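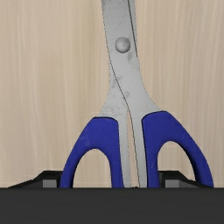 The scissors job takes Qianru Kong four tries before lunch. She sits at a desk in the Driston office of Ernach, a small company that trains robot arms for packing work, and steers a simulated gripper with a handheld controller. The task sounds easy. Pick up the scissors, turn them, set them down with the points facing away.

Her first try goes wrong at the turn. The second is fine, but she paused too long over the handles and throws it out. "If I stop to think, the robot learns to stop," she says. "It doesn't know I was thinking."

Kong has recorded 791 of these demonstrations since June, all of them in a simulator the company calls Moya. Each one saves what the wrist view shows and how her hand moved. A program then trains on the whole set and tries to do the same thing by itself. Nobody writes out the steps.

Scissors were picked for being awkward. Blue plastic at one end, thin steel at the other, and a shape that gives a gripper few flat places to hold. In Moya the blades stay closed, so opening and cutting are left for later. The wood grain of the table and the smudges on the metal are drawn in so the program won't be thrown by a surface that isn't perfectly clean.

Kong learned the work the other way, on a real arm named Posel that stands in the next room. With Posel you take hold of the arm and push it through the motion yourself. She liked that you could feel the weight. She didn't like the sore shoulder, and a good morning gave her 41 recordings at most. At the desk she can do almost twice that.

The trained program got the scissors where they belonged in 81 percent of its latest simulated trials. Most of the misses came from grabbing one handle too low. Kong plans to spend Saturday recording more starts from that side, slower on the approach and with the wrist turned a little earlier. After that the same program goes to Posel, with real scissors and a real table.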